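Cómo calcula una calculadora
Sección: Números y máquinas. Lectura para 10 a 12 años.
Texto: Geetha Nair. Revisión: Aravind Lobo.

Una calculadora de bolsillo solo sabe trabajar con dos valores: hay corriente o no hay corriente. Con esos dos valores suma, resta, multiplica y divide. En este texto se explica el recorrido de una cuenta sencilla, 13 + 40, desde que se pulsa la primera tecla hasta que aparece el resultado.

Palabras que conviene conocer

Dígito: cada uno de los símbolos con los que se escribe un número. En el sistema decimal hay diez, del 0 al 9.
Bit: un dígito del sistema binario. Puede valer 0 o 1.
Circuito: camino cerrado por el que circula la corriente eléctrica.
Transistor: interruptor muy pequeño que se abre o se cierra con una señal eléctrica.
Memoria: parte del circuito que guarda bits mientras hacen falta.

1. El teclado

Debajo de cada tecla hay un contacto. En muchas calculadoras es una pieza de goma con una pastilla que conduce la electricidad. Al pulsar, la pastilla toca dos pistas metálicas y la corriente pasa de una a otra. Al soltar, la goma recupera su forma y el contacto se interrumpe.

Las pistas están ordenadas en filas y columnas, como las casillas de un juego de barcos. El chip envía una señal por una fila, luego por la siguiente, y así hasta terminar y volver a empezar. Si la señal sale por una columna, el chip sabe qué tecla está pulsada, porque cada tecla ocupa un cruce distinto. Este repaso se llama barrido y es tan rápido que una persona no nota ninguna espera.

Los contactos rebotan un poco al cerrarse. Durante un instante muy corto la corriente pasa, se corta y vuelve a pasar. Para no leer la misma tecla varias veces, el chip espera un momento antes de dar por buena la pulsación.

2. De decimal a binario

El sistema decimal agrupa de diez en diez. En el número 13, el 1 vale una decena y el 3 vale tres unidades. El sistema binario agrupa de dos en dos. Sus posiciones, de derecha a izquierda, valen 1, 2, 4, 8, 16, 32 y así sucesivamente. Cada posición vale el doble que la anterior.

Para escribir 13 en binario se buscan las posiciones que suman 13: 8 + 4 + 1. Se pone un 1 en esas posiciones y un 0 en las demás. El resultado es 1101.

Para escribir 40 se procede igual: 32 + 8. El resultado es 101000.

Muchas calculadoras no convierten el número completo, sino cada dígito por separado, con cuatro bits para cada uno. El 13 se guarda entonces como 0001 0011. Este método se llama decimal codificado en binario. Ocupa más memoria, pero facilita mostrar el resultado en la pantalla. Para entender la suma usaremos el binario corriente, que es más corto de explicar.
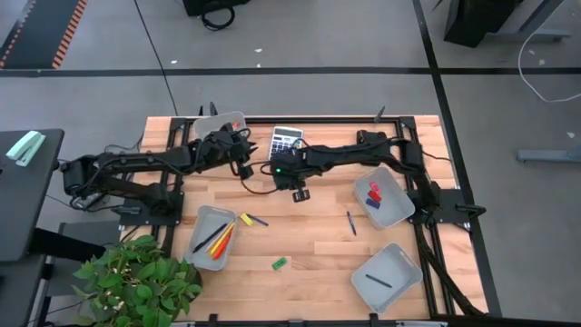 3. La suma

Las reglas de la suma binaria son cuatro:

0 + 0 = 0
0 + 1 = 1
1 + 0 = 1
1 + 1 = 10, es decir, se escribe 0 y se lleva 1

La última regla equivale a lo que ocurre en decimal cuando se suma 5 + 5: se escribe 0 y se lleva 1 a la columna siguiente.

Ahora se colocan los dos números, uno debajo del otro:

001101 (13)
101000 (40)

Se empieza por la derecha.
Primera columna: 1 + 0 = 1.
Segunda columna: 0 + 0 = 0.
Tercera columna: 1 + 0 = 1.
Cuarta columna: 1 + 1. Se escribe 0 y se lleva 1.
Quinta columna: 0 + 0 más el 1 que se llevaba. Se escribe 1.
Sexta columna: 0 + 1 = 1.

El resultado es 110101. Para comprobarlo se suman los valores de las posiciones que tienen un 1: 32 + 16 + 4 + 1 = 53.

4. Quién hace la suma

Las reglas anteriores las aplican unos circuitos llamados puertas lógicas, formados por transistores. La puerta Y da un 1 solo cuando sus dos entradas valen 1. La puerta O da un 1 cuando al menos una entrada vale 1. La puerta O exclusiva da un 1 cuando las dos entradas son diferentes.

Con una puerta O exclusiva y una puerta Y se construye un semisumador. La primera calcula el dígito que se escribe; la segunda, el dígito que se lleva. Si se juntan dos semisumadores y una puerta O se obtiene un sumador completo, que también admite el 1 procedente de la columna anterior.

5. Restar, multiplicar y dividir

La resta puede hacerse con el mismo sumador si antes se transforma el número que se va a restar. La multiplicación se reduce a sumas y desplazamientos. Desplazar un número binario una posición a la izquierda equivale a multiplicarlo por 2: 101 es 5 y 1010 es 10. La división se resuelve con restas repetidas y desplazamientos hacia la derecha.

6. La pantalla

En la pantalla más común, cada cifra se forma con siete segmentos. El 8 los utiliza todos. El 1 utiliza dos. Para mostrar 53, el chip consulta una tabla interna que indica qué segmentos corresponden al 5 y cuáles al 3.

Los segmentos contienen cristal líquido. Cuando reciben tensión eléctrica cambia la forma en que dejan pasar la luz, y se ven oscuros. El cristal líquido no produce luz propia, y por eso gasta muy poca energía.

Ejercicios

a) Escribe 30 en binario.
b) Escribe 100 en binario. Necesitarás la posición que vale 64.
c) Suma en binario 13 + 30 y comprueba el resultado en decimal.
d) Dibuja los siete segmentos y colorea los que forman el 4.

Soluciones

a) 11110.
b) 1100100.
c) 1101 + 11110 = 101011, que es 43.
d) Los dos verticales de la derecha, el vertical superior izquierdo y el horizontal central.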